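How to Pick the Right Size Rug (and Keep It Flat)

I love this job. A rug is the quickest way to make a room feel like someone lives in it, and you can work out the size with a roll of painter's tape and an hour on a rainy afternoon. I got mine wrong twice before I learned to tape first, so let me save you the return shipping!

What you'll need

Painter's tape
A tape measure
Scissors
A rug pad
A few heavy books

Step 1: Measure the floor, then forget the walls

Measure the open floor from baseboard to baseboard and write both numbers down. Now take off a border on every side. In a big living room I like a foot or more of bare floor showing. In a small room you can go down to 8 inches and it still looks planned. Check where the door swings too - a thick pile will catch the bottom of a low door every single time.

Step 2: Tape it out

Put tape on the floor in the shape of the rug you're thinking of buying. Use the real size from the listing (a "5 by 8" is often a few inches off in one direction). Then live with the tape for a day. Walk to the window, pull out a chair, carry the laundry through. My first pick for our house in Narwood looked fine on paper and ended right where everyone steps, so I moved up a size, and wow, what a difference.

Step 3: Decide what sits on it

For a sofa, get at least the front legs on the rug. For a dining table, add 2 feet on all sides so chairs stay on when people push back. Beds are more forgiving. I slide the rug under the lower two thirds and leave the nightstands on bare floor.

Step 4: Try it at an angle

This is my favorite part! Most people line a rug up with the walls and stop there. Turn your tape shape so the corners point toward the walls and look again. It loosens up a boxy room, and it's lovely over square tile, where a straight rug has to line up with every grout line or it looks crooked. You may need to go a size smaller to keep the corners clear.
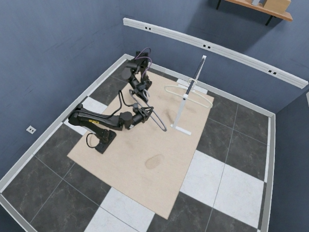
A plain beige rug set at an angle on dark and white tile.

Step 5: Cut the pad

Lay the pad upside down on the back of the rug and trim it an inch short on every side. I use the Flasel felt pad under everything now. It's easy to cut with kitchen scissors - just go slowly at the corners.

Step 6: Flatten the edges

Roll the rug backward, against the curl, and leave it that way for an hour. Then unroll it and set books on the corners overnight. Stubborn corners might want a second night.

A word on color

Pale rugs are gorgeous and they show everything. Blot spills with a white cloth, working from the outside in, and test any cleaner on a hidden corner first. If you have kids or a muddy dog, a small pattern will be much easier to live with.

Turn the rug halfway around every May so it fades evenly, and vacuum the pad while you're at it.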